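OK so I finally finished the big glider documentary set and I have thoughts. Long thread, go get a coffee.

For anyone new here: I collect old military aviation documentaries. Tapes, discs, whatever turns up. Mostly World War 2, mostly the unglamorous stuff – trainers, transports, target tugs. Everybody already has a shelf of fighter movies.

This one is called The Quiet Way Down and it came out on VHS from a little outfit called Pranunov. Six tapes, all on cargo and troop gliders. I'd been hunting for the full set for years and kept ending up with tape 2. I own three copies of tape 2. If you need tape 2, please write to me.

The last one I needed (tape 5) came from Giang Dương, who runs the secondhand video place on Barbosa Street and had it sitting in a bin of fishing tapes. Six bucks. I would have paid 40 and I told Giang so, which was dumb of me, I'll be paying 40 next time.

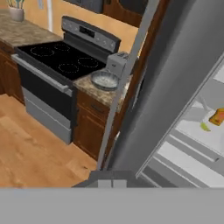 Tape 1 is the slow one. It's a lot of talking about how you tow a glider and why the rope matters so much, and the narrator has one of those voices that could put a dog to sleep. Stick with it though! The tow stuff pays off later when you get to the night landings.

Tape 2 you could skip (ha). It's factories. Furniture makers and piano companies building wings and fuselage parts, lots of glue and clamps. My brother-in-law does cabinets and he thought it was the best of the whole bunch, so what do I know.

Tape 3 is where I got hooked. It's nearly all interviews with glider pilots, filmed in their living rooms, and whoever was asking the questions had the sense to shut up and let them talk. One man goes on for ten minutes about his boots. You'd think that would be boring and I rewound it twice.

Same tape, another pilot explains that once you let go of the rope you get one try at the field. No engine, so no going around again. He says it very flatly and then asks if anybody wants more cake.

Tape 4 has the training footage. It's black and white and pretty scratched up, and some of it is clearly the same landing shown from the same angle with different music. I don't mind. If you're a stickler about archive footage matching the narration you are going to have a rough 50 minutes.

Oh and there's a spot in tape 4 where the narrator says one glider and the picture is plainly another one. I wrote to the address on the box about it. Letter came back. Fair enough, it's been a while.

Tape 5, the fishing bin tape, is all about getting gliders back out of the fields afterward. I had never thought about it for one second. There's a pickup method where a plane comes in low with a hook and snatches the tow line off two poles, and the glider goes from sitting still to flying in no time at all. I yelled at the TV. My wife came in to check on me.

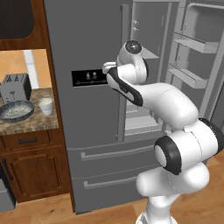
Gray French-door fridge, right-hand door open.

Tape 6 is reunions and museums. The nicest bit is a group in Rusa that was rebuilding a nose section in a barn, with the tape showing a bunch of retirees arguing over one hinge. I'd love to know if they ever finished. If you're from out that way and you've seen it, tell me.

Picture quality, since three of you asked already: soft. Tape 3 has a wobble along the bottom for the first few minutes and then settles down. Sound is fine all the way through. Don't pay 200 for a sealed set, which is what I saw somebody asking in June. The tapes inside are no better than mine.

No, there's no DVD version that I can find. If anyone's selling you one, it's a home copy, and I've seen one of those and the last ten minutes were a cooking show.

I do keep my list in Flutance now instead of the spiral notebook. It's up past 600 titles and yes I will share it, I just need to fix the part where I typed "gilder" every single time.

Next up is a two-tape thing on weather reconnaissance crews that I know nothing about. The box has a drawing of a cloud on it. If you've seen it don't spoil it (can you spoil weather?) and if you have tape 2 of THAT one, I'm buying.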